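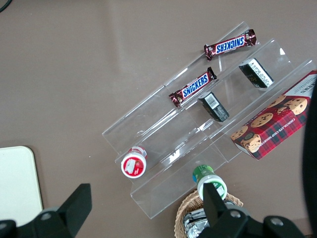 # Plidonley counter display moves to tiered acrylic

Plidonley has replaced the flat snack tray at its front counter with a clear acrylic display stand, store manager Effie MacBrayne said in April. The stepped unit, supplied by Caletico, has sloped shelves with a raised lip along the front of each tier.

Stock on the stand includes Snickers bars, small black boxed items and chocolate chip shortbread in a red tartan box. A small round container with a red lid sits on the lowest step. Candy bars are laid flat on the slope, parallel to one another.

The old tray held more stock but took up most of the space next to the register. MacBrayne said the new layout will be checked at closing time for 7 weeks against sales records from the tray. The store logged 287 counter snack sales in the last full month before the change.

Catriona Munro, who handles fittings for Caletico, said the shelves should be wiped with a soft damp cloth. Solvent cleaners can cloud acrylic and should be kept off the folds.

A second stand is on order for the Purves branch. Prices are unchanged at both stores, and refill stock remains in the drawer under the register.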